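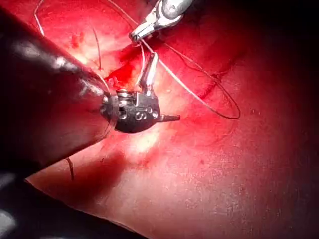
3. Material e métodos

3.1 Origem das amostras

As peças foram recolhidas em dois fornecedores, Prodow e Breludow, sempre no mesmo dia do abate e transportadas em caixa isotérmica. Total de 74 peças no estudo principal, mais 33 no ensaio prévio, que serviu só para afinar os tempos de salga e não entra nas análises. Peças com odor estranho ou com a embalagem rota foram recusadas à chegada. A idade do animal nem sempre vinha indicada na guia da Breludow, o que limita a comparação entre lotes (ver 5.2).

Conservação até ao início do ensaio: refrigeração, nunca congelação. Dois lotes chegaram com atraso e foram tratados à parte.

3.2 Salga e repouso

Seguiu-se o procedimento tradicional da região, com pequenas alterações. Sal grosso marinho, sem nitritos. Camada por baixo, peça, camada por cima, prensagem leve. Repouso em câmara fria, viragem diária. O sal era pesado antes e depois, para estimar a quantidade absorvida; o método é grosseiro, porque parte do sal fica agarrada às paredes da caixa e outra parte sai com o líquido drenado. Mantivémos o método por ser o que as oficinas usam e porque os dados anteriores, da campanha de Jillcombe, foram obtidos da mesma maneira.

Depois da salga, lavagem rápida em água corrente e secagem com papel. Pendura em sala ventilada. Temperatura e humidade registadas de hora a hora, com uma falha de registo em maio (sonda sem bateria durante um fim de semana). Os valores em falta não foram interpolados.

A granulometria do sal variou entre sacos. Crivámos o primeiro e o último de cada encomenda e a diferença era visível, sobretudo na fracção fina. Não sabemos se isto pesa no resultado final, os produtores dizem que sim, a literatura é escassa e contraditória.

3.3 Preparação do tecido

O tecido fresco, antes de qualquer sal, foi examinado à superfície e registada a presença de faixas claras, zonas com sangue e cortes (Figura 1). Peças com cortes foram mantidas no ensaio mas marcadas na folha, já que a penetração do sal por uma abertura é outra coisa e não deve ser misturada com a difusão pela superfície intacta.
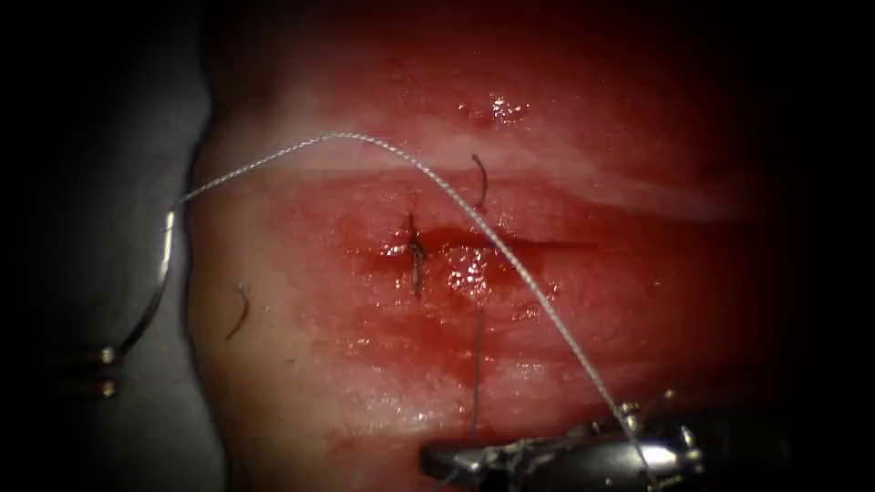
Figura 1. Tecido fresco com faixa esbranquiçada na parte superior e incisão horizontal junto ao centro; manchas de sangue em volta e abaixo da incisão.

As subamostras para humidade e cloretos foram retiradas sempre do mesmo modo, uma da zona externa e outra do interior. Trituração, homogeneização, pesagem em duplicado. Os duplicados com diferença excessiva foram repetidos uma única vez e, se a diferença se mantinha, usou-se a média das quatro leituras. Aconteceu poucas vezes, quase sempre em peças com muita gordura.

3.4 Análises

Humidade por secagem em estufa até peso constante. Cloretos por titulação. Actividade da água em medidor de bancada, calibrado no início de cada sessão. Cor medida em três pontos da superfície de corte, após alguns minutos de exposição ao ar. Textura só no fim da cura, por falta de acesso ao equipamento nas fases anteriores.

A prova sensorial decorreu em Urquhart, numa sala sem janelas, com provadores habituados ao produto mas sem treino formal. Fatias finas, à temperatura ambiente, pratos brancos codificados, água e pão sem sal entre amostras. Foram recolhidas 200 fichas; as incompletas ficaram de fora. A escala era de nove pontos para salgado, firmeza e aroma a ranço, mais um campo livre que pouca gente preencheu.

3.5 Tratamento dos dados

Modelo linear misto, lote como efeito aleatório, fornecedor e tempo de salga como efeitos fixos. Intervalos de confiança por reamostragem, 2,000 repetições. Os resíduos do modelo para cloretos mostraram alguma assimetria, pelo que se repetiu tudo com os valores em logaritmo; as conclusões não mudam e apresenta-se aqui só a primeira versão. Peças com cortes analisadas em separado, ver Tabela 4.

Não se corrigiu para comparações múltiplas nas variaveis sensoriais, tratadas como exploratórias.

4. Resultados

4.1 Perda de peso

A perda foi mais rápida nos primeiros dias em todos os lotes e abrandou depois de forma regular. As peças da Prodow perderam mais água na pendura do que na salga, as da Breludow ao contrário.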